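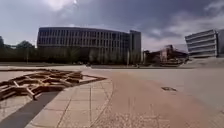 Isteo Plaza, with the Kondden Building beyond the trees

Isteo Plaza is a paved open space on the Shenoy office campus. It lies in front of the Kondden Building, the largest of the offices on the campus, and serves as a pedestrian and bicycle route, an assembly area, and a site for occasional outdoor events. The plaza is owned by the Shenoy Campus Authority, which is also responsible for the planting and lighting along its edges.

Name

The plaza takes its name from Isteo, the engineering firm that held the original lease on the land and used it as a testing yard. The yard was known informally as "the slab" and the older name remains in common use among people who work nearby. The present name was adopted when the site was opened to the public.

Layout and surface

The plaza is laid in pale concrete, divided by joints into large rectangular slabs. The joints allow the concrete to expand in warm weather and shrink in cold weather without breaking at random. Their pattern is less regular than the original plans called for, as several sections were poured at different times and met at an angle. The longest distance across the paving is about 300 feet.

Trees and shrubs separate the open ground from the base of the Kondden Building. A lawn bordered by a low curb adjoins part of the paving, and there are tall light poles for use after dark. Storm water is carried away below the surface, and access covers are set level with the concrete so that wheels and carts can pass over them.
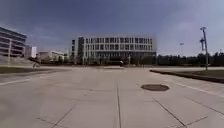

No benches or planters were included in the original design. The Authority's planning statement gave two reasons for this decision: the need to keep a clear path for emergency vehicles, and the wish to leave the ground available for temporary uses. Through motor traffic is not permitted. Cyclists may cross at any hour but are asked to yield to people on foot.

Surrounding buildings

The Kondden Building has a long facade composed of dark windows and narrow vertical fins, repeated at regular intervals. The fins give some shade to the offices behind them and are the feature most often mentioned in accounts of the building. From different parts of the plaza its outline changes considerably, and visitors approaching from the lawn side frequently remark on the curve of the front.

Neighboring buildings vary in height and style. Strong horizontal bands are a common theme among the newer ones, in contrast to the vertical lines of the Kondden Building. The campus design rules, adopted 9 years after the first offices opened, require new facades facing the plaza to be light gray, white, or another pale color.

Use

On working days the plaza is used mainly by people crossing between offices. Events are limited to 9 per year, a figure set to reduce noise and wear on the lawn. The best known is the Flida Winter Market, held each December, at which up to 80 stalls may be licensed. Stallholders must use weighted bases, as anchors may not be driven into the concrete or the joints. Fire drills for the surrounding offices also take place on the plaza and are not counted toward the limit.

Maintenance

Joint sealant is inspected every spring. Slabs with cracks wide enough to catch a wheel are repaired first, while surface stains and changes in color are generally left alone. The Authority does not apply coatings to the concrete, citing the risk of slipping in rain. Grass along the curb is cut back by hand.

Reception

Opinion of the plaza has been divided. Supporters have pointed to its openness and the wide view of the sky. Critics have described it as exposed in windy weather and too bright at midday, and have asked for seating and shade on the paved side of the curb.
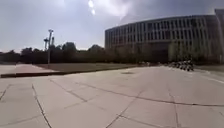 Kaiwen Fan has argued that the lack of furniture is the plaza's chief strength, writing that "a place this size can be left alone, and people will find their own way across it." Fan nevertheless supported a row of benches along the lawn, provided that the paving itself remained clear. A proposal on those lines was under review by the Authority as of Wednesday, June 17, 2026.

See also

Kondden Building
Flida Winter Market
Shenoy Campus Authority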